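Pollex Opens Its Doors for an Evening of Teaching Robots to Tidy Up

I spent a good chunk of last night pretending to be a robot's right hand, and my shoulder is still a little sore from it. Worth it, though!

Pollex, the small robotics workshop over on Oláh Street, has started running open evenings where anybody can walk in and show a robot arm how to do a chore. The first one was in May, and they plan to hold 10 more before the winter break. It's free, you sign a form at the door, and somebody hands you a pair of handles wired up to an arm on the other side of the table. Whatever you do with the handles, the arm does too (a beat late, which takes some getting used to).

The chore this month is tabletop cleaning. You pick up a brush, you sweep a patch, you put the brush down, and then you do it all over again. Every run gets saved, and the good ones go into the pile that the robot learns from. A run lasts 30 seconds if you know what you're doing. Mine were a lot longer than that, and the first couple got tossed because I kept closing the gripper too early and grabbing nothing but air.

The folks running the session told me that's the usual beginner mistake. You're watching the arm from the side, so you think you've arrived before you really have. They had me look at the wrist camera view instead, and things got better pretty fast. From up close you can see the gap between the two fingers and how far off the handle is, and you stop guessing.
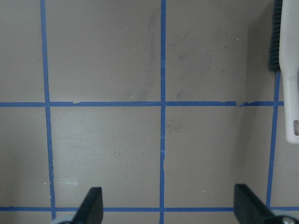
Blue painter's tape is the cheapest tool in the building and maybe the one they rely on most. The squares tell you where to set things down before each run, so the brush doesn't end up in the same comfortable spot every single time. If it did, the robot would only ever learn that one spot. You get called a square, you put the brush there, you go. I liked that part, it felt a bit like a board game.

There's a second way to teach, and I tried that too. The arm goes slack and you take hold of it and push it through the motion yourself, like helping a kid with a tennis swing. It's much easier on the brain and much harder on the shoulder. Most people at my table liked the handles better by the end of the night, but I'd go back and forth.

All the recordings get sorted in a program called Cluto, which the Pollex crew wrote for their own use. It puts similar runs next to each other, so you can see your clumsy sweep sitting beside a nice clean one. Humbling, but useful. By closing time our table had almost 14 keepers, and I'm proud to say a few of those were mine.

The next round is going to be folding dish towels, which sounds terrifying to me, but I've put my name down already. Doors open at 6 p.m. and you should wear something with sleeves you can roll up. Kids are welcome with a grown-up, and the coffee comes from Joder next door, who stay open late on those nights.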